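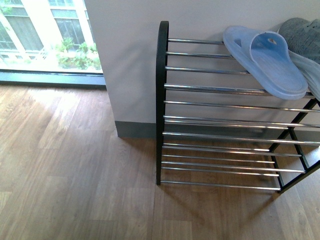
Okay, hi everybody, thanks for staying for the last slot before food. (Wait for the chairs to stop scraping.) I'm Misaki Ueda and I'm going to talk about front doors. Well, entryways. The bit of a home between the lock and the couch!

Start with the question: how many of you came in last night and dropped your keys somewhere you had to hunt for this morning? Hands up. Mine's up too.

So I spent most of June reading the survey cards our readers sent back, all 548 of them, and I kept a big messy notebook of what people said about coming home. I thought I'd get complaints about space. What I got was complaints about mail. 246 people brought up mail before anything else. Piles of it, on the stairs, on the microwave, in one case inside a piano bench.

(Slow down here, I always rush this part.)

My own place is an upstairs apartment on Jurkevico Street and the entry is 30 inches wide. You can't put furniture in it. I tried a little bench from Ebihara and then I couldn't open the door all the way, so for a whole winter my groceries came in sideways. The bench lives in the bedroom now and the cat loves it.

Next slide.
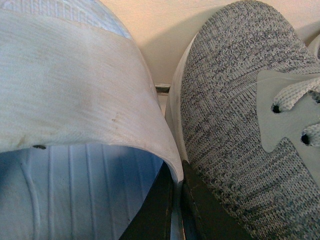 Brotora Home Habits Club

Let's talk about light, because I get so worked up about this one. Most of us have one ceiling bulb by the door and it's behind you when you're trying to find the keyhole on your way out. Put a small lamp low down, near the handle side. A plug-in one is fine! Mine is on a timer and comes on before I get home, and I swear my shoulders drop an inch.

Then mail. Open it standing up. Don't sit down with it, don't carry it to the kitchen. I hung a paper bag on a hook right by the door for the junk, and the two or three things that matter go in my bag for the next day. (Tell the library card story if there's time. Skip it if Juritine people are in the room, they've heard it.)

Coats: one hook per person plus one for a guest. I know, I know, you have more coats than that. So do I. The others go in the closet until the weather turns.

Homework before the next meeting: stand in your entry for 2 minutes with your phone put away and write down whatever bugs you. Bring the list and we'll swap.

Questions, then sandwiches. Remind them to sign up for the lamp order by the coffee urn.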